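# How a Dish Rack Works 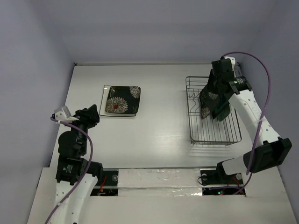 *A wire dish rack and two flowered plates. The wavy wires along the left side form the plate slots.*

A dish rack holds clean, wet dishes while the water leaves them. It has no motor and no heater. All the work is done by gravity, moving air and the shape of the wire.

## Where the water goes

Water leaves a washed plate in two ways.

The first is **draining**. Gravity pulls water down the plate until it reaches the lowest edge. Drops collect there, grow heavy and fall off. Draining is fast, and it takes away most of the water in the first few minutes.

The second is **evaporation**. Water is made of very small parts called molecules, and they are always moving. At the surface of a drop, the fastest molecules break away and mix with the air. Water that has mixed with the air in this way is called water vapor. Evaporation is slow, but it removes the thin film that draining leaves behind.

A plate needs both. Draining alone leaves it damp. Evaporation alone, with a puddle sitting in the middle of the plate, can take all night.

## Why plates stand on edge

Put a plate flat on a table and pour a spoonful of water into it. The water stays. Most plates have a low middle part, called the **well**, and a raised outer part, called the **rim**. The rim keeps gravy from running onto the table, and it keeps rinse water in just as well.

Now tip the plate up. As the angle gets steeper, water starts to run toward the lower edge. With the plate nearly upright, very little can stay in the well. Both faces of the plate also touch the air, so evaporation happens on the front and the back together.

A plate standing perfectly straight would be hard to keep in place. Racks are usually built so that plates lean a little. The plate rests on its bottom edge and against a wire, and the lean keeps it from falling the other way.

## The parts of the rack

**Floor wires.** The bottom of a wire rack is a grid of thin bars with open space between them. Drops fall through the spaces. If the floor were solid, each plate would stand in its own puddle.

**Raised rim.** The wire around the top edge gives the basket its shape and stops dishes from sliding out. It is also a good place to hold the rack when you move it.

**Slots.** In the picture these are made from wavy wires. A bend in the wire keeps a plate edge from rolling or sliding along the rack. Other racks use rows of straight pegs, which do the same job.

**Feet.** Many racks have small feet that lift the floor off the counter so air can pass underneath. Not every rack has them. Racks without feet are often placed on a tray or a folded towel.

## Why wire?

Wire is thin, so it covers very little of the plate. Wherever a plate touches something, a bit of water gets trapped between the two surfaces. You may have seen a small wet line on a plate that was otherwise dry. That line marks the place where the plate leaned on the rack.

Steel wire is strong for its thickness, but bare steel rusts when it stays wet. Manufacturers deal with this by using stainless steel or by covering the wire with plastic or another coating. If a coating chips, rust can start at the chip and leave brown spots on dishes.

## Square plates and round plates

A round plate has the same shape whichever way you turn it. It touches a flat surface at one small place, and it will roll if nothing stops it.

A square plate has four sides and four corners. Standing on one side, it will not roll, but more of its edge is in contact with the wires. Standing on a corner, it drains to a single point, although it is less steady and takes up more height. Most people stand square plates on a side. If the corners stick out past the slot, leave the next slot empty so the plates do not knock together.

Patterns do not change how a plate drains, as long as the surface is smooth. A flower that is part of a smooth surface sheds water in the same way as the plain area next to it. A raised or carved pattern is different, and small drops can stay in the grooves.

## Loading the rack

1. Rinse off all the soap. Soap film dries onto the plate and leaves streaks.
2. Hold the plate by opposite edges and let it drip over the sink.
3. Tilt the plate until it is nearly vertical.
4. Lower it straight down between the wires until the bottom edge touches the floor of the rack.
5. Let it lean, then let go.

Start at the far end of the rack and work toward yourself. This way your arm does not have to reach over plates that are already standing. Put heavy plates in before light ones, and spread them out so that one end of the rack is not much heavier than the other.

Sharp knives should be left to an adult.

## Test it yourself

Lina Awwad, age nine, sent us the results of this test in May. Her upright plate won.

You will need 2 plates of the same kind, a teaspoon, a dish rack and a clock. Plastic plates are fine.

- Put one teaspoon of water on each plate and tilt it around to wet the whole surface.
- Lay the first plate flat on the counter.
- Stand the second plate in the rack.
- Check both every ten minutes. Touch the middle of each plate with a dry finger and write down "wet," "damp" or "dry."

Keep both plates in the same part of the room, away from sunny windows and heaters. If one gets more warm air than the other, the test is not fair. You can run it again on a rainy day. Damp air already holds a lot of water vapor, and evaporation is slower.

## Words to know

**Coating** — a thin layer that covers and protects a material.

**Evaporation** — the change from liquid water to water vapor at the water's surface.

**Rim** — the raised outer part of a plate, or the top edge of a rack.

**Well** — the low middle part of a plate, where the food goes.

*Text: Tala Aoun. Checked by Aigars Sepp.*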